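June, late, after club

I said at the start of term I would keep this diary going and I have managed 2 entries, so this is the third and probably the longest, mostly because I'm annoyed.

The project is called Flulow now. Hideaki came up with it and Mpho liked it, and Magdolna said it sounded like cold medicine, and that was the vote. What it's supposed to do is sort things into bins with an arm. We don't have an arm. We have an arm in a simulator, on the club computer with the bad fan, and Ms. Antwi says this is how real people do it now. Maybe. I notice real people also have arms.

So tonight was bins. Green, yellow and blue in a row, and the gripper view up on the big screen so that everybody could have an opinion about it.

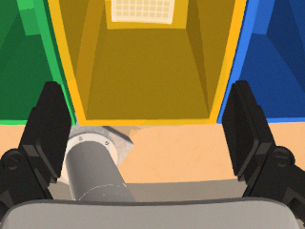

My opinion, which I gave, is that we have no business talking about sorting until we can say which bin is which in the code without somebody leaning over to check. Hideaki numbered them from one side and Mpho numbered them from the other. Yellow is in the middle so yellow is fine with both of them, and for most of an hour that hid the problem. Ms. Antwi let us find it ourselves. I think she knew. She was grading at the back and had that look.

Then the training argument again. Mpho wants to run 400 practice tries and let it learn. He read that more tries is better, and he may be right, but when I ask better at what he says "generally." Last week he told me the score was 87. Out of what? He went and looked, and it was a score that goes up when the gripper gets close to something. Close! I could get close to a bin. I wrote the number down anyway because the report wants a number, and next to it I wrote a question mark, and Magdolna wants the question mark gone before we hand it in. I'm keeping it.

I will say the simulator looks nice. Somebody put real effort into the room. There's a clock on the wall and a shelf with nothing on it, and a checkered floor I would not choose for a house. Hideaki kept swinging the view back to the far camera to admire it when he should have been fixing his half of the numbering.

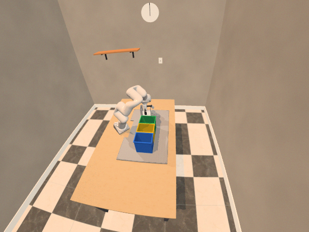

Magdolna and I wrote the bin part over from the start. It goes by color now, with the words spelled out, 426 lines down in a file that should be four files. She typed and I complained, and that seems to suit us. She thinks I'm too hard on the whole thing. She says if you only believe what's been proved you never get to build anything, and I said fine, but the report is going to say "the robot sorts" on page one and I'd like that to be true on some day before the showcase.

Ms. Antwi asked me, while I was packing up, what would convince me. I said move one bin without telling the program and see what happens. She wrote that on the board under "next time" and put my name by it, EA RAGNARSSON, in capitals, so now it's my job. Serves me right.

Also the fan is worse. I told Mpho to save before he leaves it running overnight and he said he always does. We'll see.

Math to do still, and I haven't eaten.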